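Facilities Service Desk
Rind Building, Ground Floor
Ticket status: Open, monitoring
Category: Lighting and interior fittings
Location: Presentation Room, main table
Requester: Rafia Memon
Assigned to: Shahzad Tanoli
Priority: Medium

Summary
Colored light falls on the main table when the room is set to neutral white. The white board on the table does not show its true color.

Requester's statement
The room was booked through September with the standard arrangement: dark table, black curtain drawn behind it, neutral white light at 4000 K. The wall panel confirms that the neutral setting is selected. On several occasions the light over the table has nevertheless been pink or magenta. The color does not cover the table evenly, and the board can appear pink from one seat and yellowish from another. Visitors have asked whether the board is in fact white. It is.

The fault was first noted after the evening event held in the room, for which colored fixtures were added to the ceiling rail. I understood that these had been switched off at the panel. I would be grateful for a correction before the next booking, and for written confirmation of which controls the room users are permitted to operate.

Reply from Service Desk (Maham Yousafzai)
Your request has been received and assigned. Please leave the curtain, the table and the board in their present positions until the technician has attended. Please also refrain from resetting the wall panel, as this clears the stored scene.

Site visit notes (Shahzad Tanoli)
Attended at 10:15 with Ms. Memon present. The wall panel displayed "Neutral." The Gorken controller in the side cupboard displayed a different scene, left over from the event, with a release time of 40 minutes. The two units are independent of each other. Selecting "Neutral" at the panel acts on the house lights only and has no effect on the Trorkov fixtures on the rail. 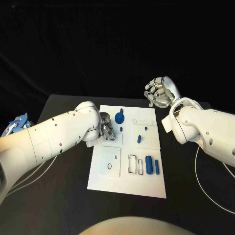
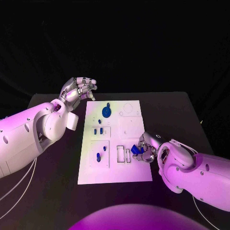

White board on the dark table, black curtain behind. In the second picture the pink and magenta light is strongest toward the lower right, while parts of the left side of the board have a pale yellowish-green cast.

Findings
1. The Gorken controller had retained the event scene. It returns to that scene whenever power to the side cupboard is interrupted.
2. Channel 5 was assigned to the rail fixtures in the controller but is not listed on the card beside the wall panel. Room users therefore had no means of knowing that it existed.
3. The panel itself is in working order. No replacement is required.
4. The black curtain was examined as a possible cause at the requester's suggestion. It was ruled out. The Katska track runs freely and the curtain should remain drawn.
5. The table surface was also considered. The color on it came from the fixtures; there is no staining.

Action taken
The event scene was deleted from the controller and channel 5 set to zero. The controller was then powered down and restarted twice. On both occasions it came back with the rail fixtures off. A sheet of plain office paper was laid beside the board for comparison under the house lights alone, and Ms. Memon agreed that the two looked alike.

The rail fixtures have been left in place -- their removal requires a ladder permit, which has been requested from Hemi Tawhiri.

Instructions to room users
Select "Neutral" at the wall panel and wait for the house lights to reach full level.
If any color is visible on the board or the tabletop, do not press the panel repeatedly. Report it under this ticket, giving the time and the side of the table affected.
Do not open the side cupboard. The key is held at the front office.
Cleaning staff are asked not to unplug the cupboard supply for floor equipment. The socket by the door is available for that purpose.

Requester's follow-up
The room was used for two further sessions. At the first there was no color on the table. At the second, a faint pink tint was noticed at the right side for a short time after the doors were opened, and then cleared without intervention. I cannot say whether the cupboard supply had been disturbed. Please keep the ticket open.

Reply from Service Desk (Maham Yousafzai)
Noted. The ticket remains open until the rail fixtures have been taken down. Ghazala Gilani has been copied as the holder of the cupboard key and will record each occasion on which it is issued. The card beside the wall panel will be reprinted to include channel 5.

Outstanding
Ladder permit -- H. Tawhiri
Revised panel card -- S. Tanoli
Key record -- G. Gilani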